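September, outerwear bench

Down leakage, cont. from last page. Needle swap went in this morning, before coffee, so forgive handwriting in the paper copy. Carola wants the short version by 4, long version can wait.

Where we were: feathers coming through at the stitch lines on the Dromance shell, mostly at shoulder and under the arm. Sample panels from two thread lots. Both bad, lot B worse. 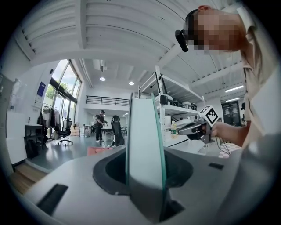
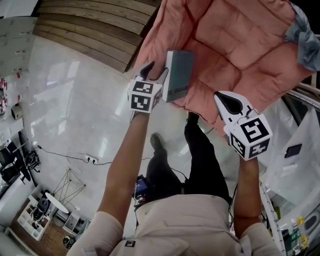 Second one: salmon-pink puffer, hanging.

Needle first. Was running a size 80 universal, went down one size, ball point. Holes visibly smaller under the loupe but the shell doesn't close up behind the needle the way the old Vevness cloth did. Calendered side looks shiny and stiff, probably over-pressed at the mill. Pressed a scrap on low with a damp cloth to see if the holes heal. Somewhat. Not enough to call it a fix.

Stitch length. Longer = fewer holes, obviously, but the baffles start to pucker at the ends. Settled on the middle setting for now. Do NOT touch the tension dial, it took me most of an hour to get back to where it was after somebody used the machine for canvas.

Tumble test, panels only, no heat, tennis balls in:
- lot A, old needle: 29 plumes picked off the outside
- lot A, new needle: 4
- lot B, old needle: stopped early, seam opened
- lot B, new needle: not run yet

So the needle matters more than I thought and I owe Carola Gerlach a beer. She said needle back in the spring and I said thread. Still think thread is part of it. Lot B feels waxy and sheds on the guide, left a little gray crumb under the take-up lever. Wiped it out, it came back.

Østergaard called re the fill. They say same batch as last time, same feather content. I asked for the sheet, they will "send it over". Opened one leftover chamber anyway and there are a lot of stiff quills in there, longer than I'd like. A quill will go through any hole you give it. Pulled a handful and bagged it, taped to the inside cover of the binder. Please don't open it near the fan.

Cutting: 254 chambers' worth of lining already cut from the old pattern, so whatever we decide has to fit that. No changing baffle width. Seam allowance could go over double and get topstitched on the inside, but thats two more rows of holes, kind of defeats the point. Tried it on one scrap. Ugly.

Other idea – a thin downproof liner between shell and fill. Drelldale has the light one on the roll, off-white, a bit noisy when you crumple it. Adds weight, adds a whole extra pass at cutting. Would fix it tho. Need price. Their rep is hopeless on the phone, use email.

Seam sealer: no. Tried it last year, yellowed and went crunchy. Putting it here so we stop bringing it up.

To do
lot B, new needle, full tumble
same again after a wash, lot A only
chase feather sheet
ask Drelldale for a yard of the light liner, and how wide the roll is
order more ball points, down to the last packet, and lable the drawer properly this time

Iron in the back room is spitting rust again. Used the small one. Panels for the wash test are in the blue tray, lot A on top, pinned not stapled.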